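冰球合同条款数据集 说明

本数据集收录低级别职业冰球联赛的球员合同条款，由 Nuvitz 整理，当前版本更新于2026年6月21日。共1410条记录，每条对应一份合同或一次续约。

文件
contracts.csv 主表，UTF-8 编码，逗号分隔
clauses.csv 附加条款，用 contract_id 与主表关联
teams.csv 球队名称对照，含 Danda 和 Hirkus 两队的旧称

主要字段
term_years 合同年限，整数
aav 平均年薪，单位千克朗，不含签字费
no_trade 有无交易否决权，取值0、1，未知留空
signed_month 签约月份，只有赛季没有月份的写 NA

来源与处理
资料取自球队公告和 Jelínek 赛季手册。两处年薪不一致时以公告为准，手册数字放在 aav_alt。双向合同只记一级队薪资。租借不算新合同，三月转会窗口关闭后的短期补签单独标为 late。

已知问题
早年记录缺附加条款，clauses.csv 里查不到不等于合同里没有。门将的出场奖金最多记到500千克朗，超出部分截断。 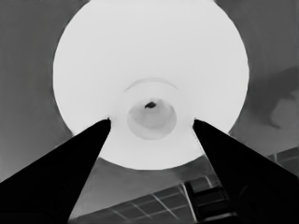

反馈
Hirkus 数据组来信说，他们队有几份续约被拆成了两条，年限因此偏短，建议按签约日合并，并保留原编号。合并脚本已写好，下一版生效，原编号存入 old_id。

许可
非商业用途可自由使用，转载请注明 Nuvitz 及版本日期。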